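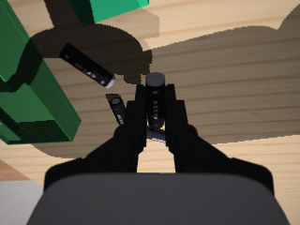
Gashaw thinks I'm making too much of batteries. A battery is a part like any other part, was the gist of the message that came back when I sent over my first draft, and if you need a special rule for every object a robot picks up you'll never finish writing rules. Fair enough. I've been chewing on that for two weeks now and I still want the rule.

I should back up. Since the spring I've been hanging around the sorting project at Gradcombe, which is a recycling outfit with a small robotics room at one end and a very loud loading dock at the other. They take in old remotes, toys, flashlights and so on, and somebody has to get the batteries out and into the right bins. For now people do it. The plan is for a robot cell called Droker to do a good part of it, and before Droker touches a single real battery it has to get through a rulebook. They call the rulebook Rodorik (I asked why and got three different answers, so I've stopped asking). It lives in a shared folder, it is 20 pages long, and I have read it more times than I've read most novels.

I love it. I know how that sounds! But I've spent years writing about machines, and most of the good practice guides I get sent are so general you could apply them to a lawn mower. Rodorik is full of things like "do not close on a cell you can see only the side of." Somebody learned that one the hard way.

The first section is all about grasping in simulation, and it's where I'd tell anyone to start. Every new grasp gets tried on the screen before it gets tried on the bench. A battery on a wooden table, three more lying at odd angles close by, a bin off to the side, hard shadows thrown across everything. The shadows are in the rules, by the way. Section 1 says a test setup must include "at least one part lying wholly or mostly in shade," and I can see the point of it. A black battery in a dark shadow is a hard thing to find, even for me, with my glasses on.

Then there are the neighbors. A lone battery in the middle of a clean table is an easy pick, and the rulebook doesn't count it. For a grasp to go in the log there have to be other cells close enough to get in the way, and the fingers have to come in and go out without shoving them along. You'd be amazed how much arguing went into the word "shoving." The current text allows a light touch and forbids a push, and the line between those is a distance that they've changed at least twice while I've been around.

Here's the bit I brought to Gashaw. Rodorik treats the grip itself in one short paragraph: both fingers on the casing, on opposite sides, no contact with the ends. Good. I'd sign that tomorrow. Metal fingers across both ends of a battery is a thing you want a rule about, and they have it. What they don't have is a rule about how hard to squeeze. There's a top limit for the whole gripper, set once in the settings for everything Droker handles, plastic lids included. I think a battery ought to have its own limit, lower, written down in the same paragraph as the grip, where the next person will find it.

Gashaw's side of it is that separate limits breed. Today batteries, next month coin cells, by fall you've got 200 lines in a table and an operator who has quit reading it. I've seen those tables. I've seen one taped to a cabinet door with coffee on it. So I'm not waving the point away, and I did cut my proposal down from a page to a couple of sentences after that message.

But a simulated battery can't be dented, at least not in the setup they're using. The fingers close, the model says contact, the pick is a pass. You could run that all week and learn nothing about squeeze. They had 841 passes in the log the last time I looked, and not one of them says a thing about force on a real casing. That's no knock on the simulation, which is very good at what it's asked to do. It just leaves a gap between the screen and the bench, and a rulebook is supposed to be where you write down the gaps.

The other section I keep pestering people about is the one on bins. Which bin is which gets settled by color on the screen and by label on the floor, and those are two systems. Rodorik says the color in the simulation "should match" the floor. Should! Anyone who has spent time with standards will tell you about the gulf between should and shall. I'd go for shall. It's a one-word edit and I've put it in the comments on the shared file, where it has sat quietly – no replies, one thumbs-up.

What I'd borrow from these folks, if I were starting my own rulebook, is the way they handle changes. A rule can't be edited without a note saying what happened to prompt it. Some of the notes are tiny. "Cell rolled." "Lamp moved." One just says "Thursday," and everyone in the room seems to know what that means, and they groan when you bring it up. Reading down the notes you get the whole history of the thing, and you also get a feel for which rules are guesses. The ones with no note behind them are the ones written on day one by people at a whiteboard, and they're usually the first to go.

The paragraph on grip, the one I want to change, has no note. I pointed that out in my answer to Gashaw, maybe a little too cheerfully. The reply was that I was welcome to write the note myself as soon as I had something to put in it, and that the bench opens at eight in the morning if I'd like to come squeeze some dead batteries and write down the numbers.

I'm bringing a box of them from my kitchen drawer.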